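Nomilo bench notes
Posted by Urquhart, August, 4:40 pm

Right, gripper thread. I've had two fingertips on the same arm all month, the stock pointed pads and the Brudum soft ones everyone keeps recommending to me. Short version: I'm not sold on either.

The Brudum page says 1,000 cycles before you see wear. Mine had a shiny patch by 227. Maybe I squeeze too hard. Maybe they tested on sponges.

Stock pads are ugly and fine. They pick up a drinks bottle by the middle nearly every time. Ask them for a lid lying flat on a desk and they push it along like a toddler with a pea.

To be fair to Brudum, the soft tips do get under flat things. Then they sag when the arm speeds up. I had to drop to 60 per cent speed to keep hold, and at that point I could walk over and fetch it myself.

Wrist camera next. Every seller tells you a view from the wrist fixes the last few centimetres. It helps. It also gives you a lovely look at your own fingers, and once they close round something there's not much else to see.

Swapped the controller over to Meltano as well. Setup was meant to take 5 minutes. It took an afternoon, mostly spent on a setting with two names in two menus. Motion is smoother, I'll give it that. Grasps are no better.

If you're about to spend money on fingertips, try slowing the approach first. Cost me nothing and did more than the soft pads.

Stock pads are back on for now. Lids tomorrow, again.

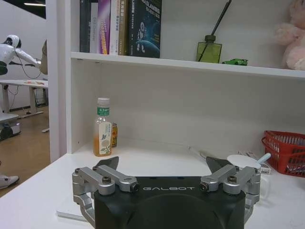
Stock tips, open, wrist view. Bottle on the left, the flat white thing with the blue handle on the right.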